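### 4.2 Care of the hand and the wrist camera

The cell at Clincombe has one arm, one five-digit hand and a small camera fixed at the wrist. It was put together in February from parts that had already served on another bench, and the hand was the part that gave most work. This section sets out how it was kept in order over the trial period, as the grasp results in Section 5 depend on it.

The hand wears a ribbed dark cover over the back and palm. The cover keeps dust out of the tendon guides but also hides the first signs of trouble, so it was taken off every 500 cycles and the guides were brushed clean. Refitting it takes longer than taking it off. The ribs have to lie flat across the knuckles before the lower edge is clipped down – if one is folded under, the outer finger closes late and the current reading for that motor rises. We found this fault twice in the first week and not again after the clipping order was written on the inside of the tool cupboard.

The exposed joints were wiped with a dry cloth at the end of each shift. No oil was used on the pins. The rubbing surfaces of the black fingertips were checked by touch and replaced as a set, never singly, as a new tip beside a worn one changes the height at which the row meets the object. Figure 6 gives the view used for checking the approach to a curved chrome faucet, with the fingertips over the bend.

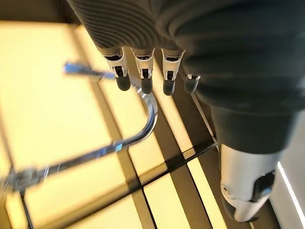 3081

**Figure 6.** Wrist camera view during an approach check, fingertips above the bend of the faucet.

Shiny objects were the hardest to set up for. The bend of the faucet throws back a bright streak along its outer edge, and the edge finder would often lock on to the streak instead of the metal. Görtz advised fixing the exposure by hand, and this was done at the start of every run. The value was chosen with the hand already in view, as the dark cover takes up a good part of the picture and an automatic setting brightens everything else to make up for it.

The camera mount was a second source of error. Its two screws worked loose over nearly 68 hours of running, and the tilt of the view drifted with them. A thread-locking compound (Storelance, medium grade) cured this. After any work on the mount the hand-eye calibration was repeated from the beginning, following the routine in Miettinen's handbook, with the arm moved to each pose slowly and left to settle.

Two faults could not be dealt with on site. A cracked thumb bearing and a damaged wrist connector were both sent to the workshop in Namen, and the cell stood idle until they came back. Birgit Görtz fitted the replacement bearing and noted that the thumb's rest position had to be set again afterwards. Runs made between the first sign of play in the thumb and its repair are left out of Table 3.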